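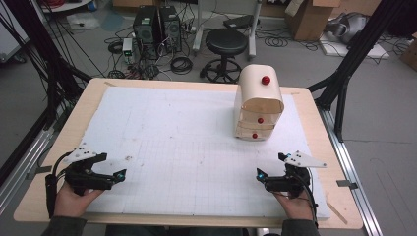

Second semester of the music program, week 6

I said I would keep writing these once the classes started up again, and then five weeks went by. So this one covers a lot.

For anyone new, I went back to school last fall, part time, to finish the music degree I left when I was 22. The college is in Drondham, which is a 50 minute drive from my house if the bridge is clear. I'm taking three classes this semester: Theory II, Aural Skills II, and piano lessons. I also have to be in an ensemble, so I'm in the concert choir.

Theory is going fine. We finished secondary dominants and have moved on to modulation. The homework is mostly four-part writing, and I like it more than I expected to. I do it at the kitchen counter after dinner with a pencil and a keyboard app on my phone. Most of my mistakes are parallel fifths between the tenor and bass, usually when I get in a hurry near the cadence. The textbook is the same one from last semester, so at least I didn't have to buy that again.

Aural Skills is the hard one. We have a dictation quiz every week. The teacher plays a melody four times and we write it down. The first two measures I can usually get on the first hearing. After that I tend to lose the rhythm while I'm still thinking about the pitches. Last week's was in 6/8 and I got 14 out of 18, my best so far. The one before that I don't want to talk about.

What has helped is writing only the rhythm the first time through, with little slashes above the staff, and leaving the notes alone. Then on the second playing I fill in the start and the end and whatever landed on the tonic. The middle comes last. The second year students told me to do this in September and I didn't listen.

Sight singing is part of the same class. We have to sing alone in front of the group, conducting with one hand. I'm older than everyone else in the room by a good margin and I thought that would bother me more. They're nice about it. Everybody goes sharp on the same leap.

Piano lessons are on the upright in the small practice room, the one with the radiator. I'm working on two pieces: a Polák study in G minor, all broken chords in the left hand, and a short waltz. The study is on the proficiency list, so I have to play it for a jury at the end of the term, along with all the major and harmonic minor scales, hands together, two octaves. I have the scales at 100 on the metronome except B flat minor, where my left hand fingering still falls apart coming down.

I practice an hour a day during the week and longer on Sunday. I was trying for two hours a day in the beginning and my right wrist got sore, so I cut it back and split the time. Half an hour before work, half an hour at night with headphones on the digital piano. The action on it is lighter than the upright, so the first few minutes of every lesson sound clumsy. I've started getting to campus early to warm up on the real one if the room is open.

Choir is the part I look forward to. We have the winter concert in November, which seems early to call winter, but the hall is booked for the rest of the season. We're doing a Mass setting, some folk song arrangements, and a long piece by Dirard that is in eight parts for most of the second half. I'm a second alto. We have the same note for 14 measures and then everything happens at once. I've marked my copy so heavily that I can barely read the words.

Rehearsals run late and I usually eat in Pusik on the way home, since the diner there is open until ten. Grilled cheese and the vegetable soup. I do my listening assignments in the booth with one earbud in.

A few people have asked if I'm going to switch over to the education track. I looked into it. It would mean student teaching for a full semester, and I can't be away from my job that long right now. The arts degree has fewer music credits and more electives, and some of my old credits still count toward it, including a geology class I had forgotten I took. The registrar's office found it on my transcript. For now I'm staying where I am, and I'll look at it again when I register for spring.

Next up is the theory midterm, which covers everything through modulation to closely related keys. Then another dictation quiz. Then I need to get my concert black hemmed, because I tripped on it twice last time going up the risers.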